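Re: [stolow-river] refill shop and the plastic bag rules

Panagiotis Radulović wrote:
> Does anyone know if the Stolow bag charge covers the thin
> produce bags too? Andden still hands them out by the roll.

Hi Panagiotis, and hello everybody,

Good question, and I had to go and read the ordinance again to be sure! The thin produce bags are exempt for now, but the county takes it up again in November, and Ollside has already dropped theirs. I spoke to the manager at Andden and she was really very nice about it - they have 24 cartons left and would like to use those up before switching to paper.

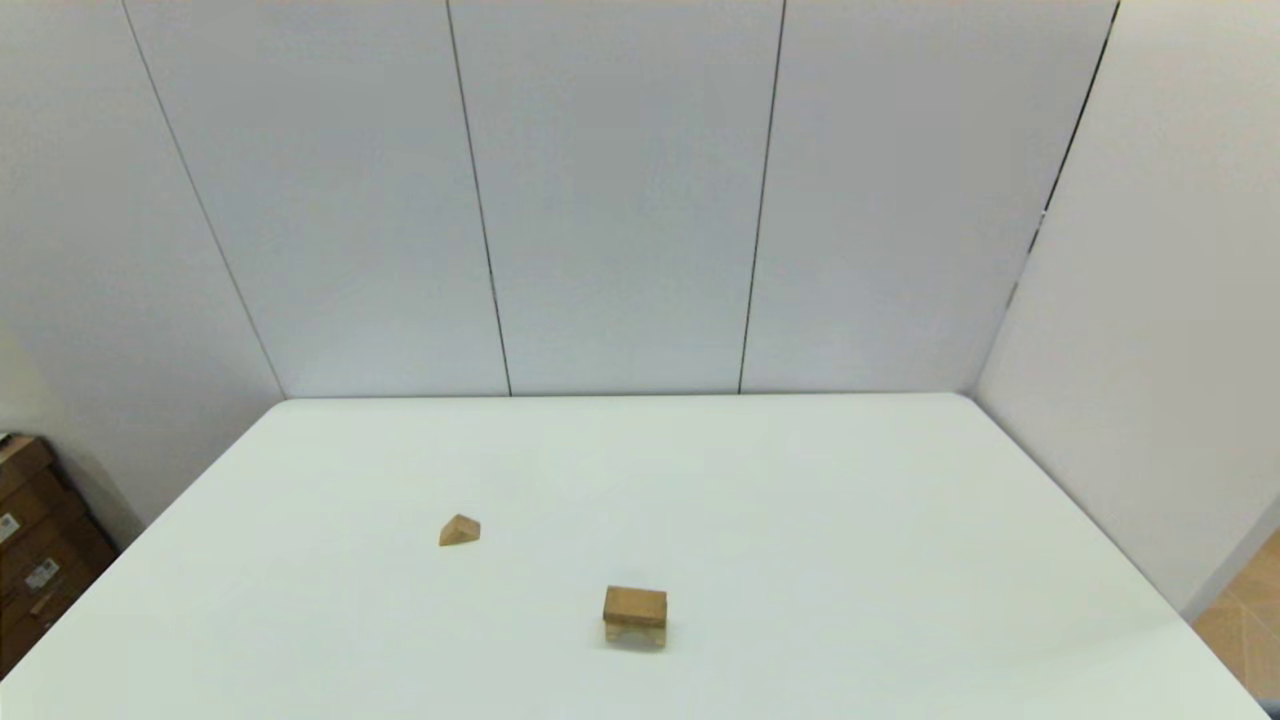

Small wooden wedge on the white table.

On the river side of things, we pulled 87 bags' worth of trash from the bank below the Dimitrov bridge last month, and I'd guess around 700 of the pieces were bottle caps (my poor back can vouch for it). If you'd like to write to the county, please do, and keep it short and friendly. Letters go in by 4 p.m. on the day of the hearing, and I'm glad to drop off paper copies for anyone who doesn't care for the online form.

Warmly, and thanks again for asking,
Marguerite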